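Notebook - Cryptography Working Group, Murkow Laboratory
Entry: 25 June 2026
Subject: Retirement of the short block cipher in the Belier archive

This entry records the state of the migration work at the close of the morning session and the questions left open for the group. It follows on from the inventory completed last week and should be read together with the key register. 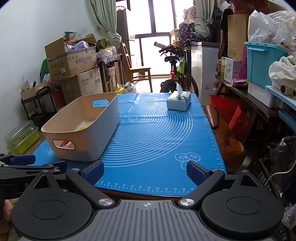
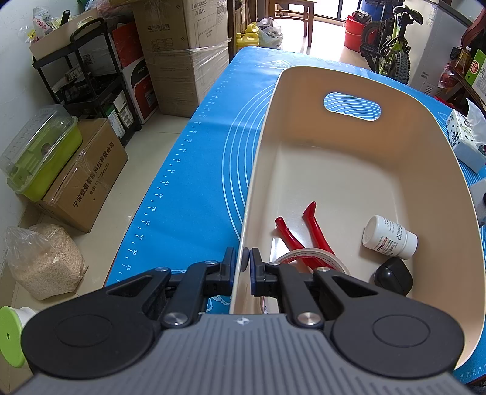 Bench, blue mat and storage bin.

1. Background

The Belier archive was set up with a block cipher that works on 64-bit blocks. The key length was acceptable when the system was designed. The block length is the matter of concern. When a very large amount of data is encrypted under one key in a chained mode, two ciphertext blocks will sooner or later be equal, and an equal pair gives away the XOR of two plaintext blocks. The expected point for this is near two to the power of 32 blocks, a volume that a busy archive server can reach under a single long-lived key.

The weakness has been understood in the field for many years and does not depend on any new kind of computer. Our own exposure was not measured until this spring, when the Fisbridge office asked for a statement on how long each archive key had been in service. The register could not answer the question for every key, and the present work began from that gap.

2. Inventory

The inventory lists 227 archive volumes. Of these, 176 are still encrypted under the old cipher. The remainder were written after the change of default and already use a 128-bit block cipher in an authenticated mode. They need no conversion, though their key identifiers are to be checked against the register.

Volumes were sorted by the total data written under each key, which matters more here than the age of the key. Several of the oldest keys protect very little data and may wait. Four keys stand well above the rest and are to be handled first. All four were used for nightly database exports, where long runs of the same header text appear again and again. Known plaintext of that kind makes a collision much more useful to an attacker, so the order of work was changed this morning to put the export volumes ahead of the mail volumes.

3. Conversion procedure as tested

The test was run on a copy of one export volume, on the isolated machine.

Read the volume header and record the key identifier and mode.
Decrypt to the memory file system only. Swap must be off.
Compare the plaintext digest with the digest stored at the time of writing.
Generate a new key from the module. No new key is to be derived from an old one.
Encrypt under the new cipher with a fresh nonce for each segment.
Verify the authentication tag of every segment before the header is written.
Enter the new key identifier in the register and mark the old one "decrypt only."

The first attempt stopped at the digest comparison. The stored digest had been taken over the compressed data, and the script compared it with a digest of the uncompressed data. The script now reads the flag in the header and chooses accordingly. A second attempt finished without error, and every segment tag was accepted.

Segment size was set at 600 MB for the test. A smaller size would allow a failed segment to be repeated at less cost, but the header table grows with the number of segments, and the old reader has a fixed limit on that table. The limit is not written down anywhere except in the source. It has now been copied to the inside cover of this notebook.

4. Nonces

There was discussion of whether random nonces are acceptable or whether a counter should be used. The chosen mode fails badly if a nonce is ever repeated under one key. With a fresh key for each volume and the segment counts we expect, random nonces would be well within the safe range. The counter was nevertheless preferred, as it can be audited afterward from the header table alone. The counter must be stored before it is used - if the process is interrupted, a skipped value does no harm and a repeated one does.

Restoring the conversion machine from a snapshot would also restore the old counter. Snapshots of that machine are therefore disabled until the work is finished. Colleagues who need a restore point should rebuild from the installation record.

5. Old ciphertext

Conversion protects the copies we hold. It does nothing for any copy that has already left our control. The off-site set kept under the Agudelo storage contract contains the old ciphertext, and deletion there has to be requested in writing, volume by volume. Until deletion is confirmed, the old keys remain sensitive and cannot be destroyed or treated as retired.

6. Open points

The reader on the Fisbridge side has not been tested against the new header. A sample volume with dummy content is ready to send.

Two mail volumes carry a key identifier that does not appear in the register. The paper key log is to be searched before anything else is tried.

The time needed for the full run is not known. The test volume was small and the disk was otherwise idle, so no estimate is entered here.

The old cipher is to be removed from the build in November, provided that the Agudelo deletions are confirmed. If they are not, the decrypt path stays in and the encrypt path is removed alone.

Next session: first of the four export keys, full volume, with the corrected script.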